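OK so people keep asking me what it's like now that we have robots at work, and I keep giving a bad answer at parties. Going to try doing it properly here. Thread, I guess.

Background: I work at Skitora. We take in used and returned toys, check them, fix what can be fixed, and sell them on. I've been on the sorting and repair side for 6 years. Until this spring every single thing that came through the door went through somebody's hands at least three times.

In May we got two robot arms on the sorting tables. The software that tells them what goes where is called Urkel. Yes, we all do the voice. No, it has not gotten old.

What they do: pick a toy out of the incoming tray, turn it over, look at it, put it in a bin. Dolls, vehicles, figures, loose parts, "ask a human." That last one is my favorite bin because I'm the human.

On a good day 3000 pieces go through the building. Before, 12 of us sorted in the morning and repaired in the afternoon, and by lunch your brain was soup. Now four people sort alongside the arms and the rest of us repair all day.

Did anyone lose their job? First thing everyone asks, and fair enough. No. But two people left over the winter and weren't replaced, and we all noticed the timing. I'm not going to pretend that's nothing.

Riet Lambrechts, our shift lead, got us one thing in writing before the arms were switched on: nobody's hours get cut in the first year. She fought for that line for weeks. If your workplace is about to do this, find your Riet.

The part I didn't see coming is how much of my day is teaching. If Urkel isn't sure about something it waits, and I tell it what the thing is. One morning I cleared 156 of those before my first coffee and felt like a kindergarten teacher with one very polite student.

Teddy bears, fine. Wooden blocks, fine. Anything that changes into something else? Forget it. Is it a car, is it a guy, is it half a guy? Half the time I have to look for the screws on the back just to know which way up I'm holding it.

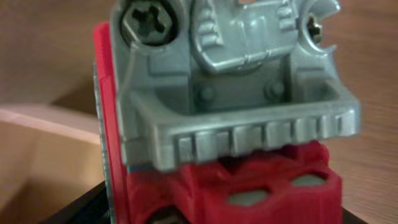
And screws matter to us! A screw means I can open it up and fix it. Glued shells mostly go to Desmet, the company that takes our plastic for recycling, and that always hurts a little. So now I mark "has screws" when I teach it, which was my idea, and which I will be bringing up at my next review.

Stuff I miss: the talking. Sorting was boring but you did it across a table from someone, and I knew everything about everybody's kids. Repair benches all face the wall. We've asked to turn them around — still waiting on the power outlets.

Stuff I don't miss: my wrists hurting at night. Seriously, I'd forgotten what it's like to open a jar without thinking about it first.

The Ulitham site gets its arms next and a few of them are coming over to watch us work for a day. I've been asked to "share learnings." My learnings are: bring a cushion for the stool, label the ask-a-human bin in huge letters, and get the hours thing in writing.

Happy to answer questions, but I'm on the early shift tomorrow so replies will be slow tonight. And if you've got a box of old figures in the attic, please leave the little hands and guns in with them. We look for those all the time.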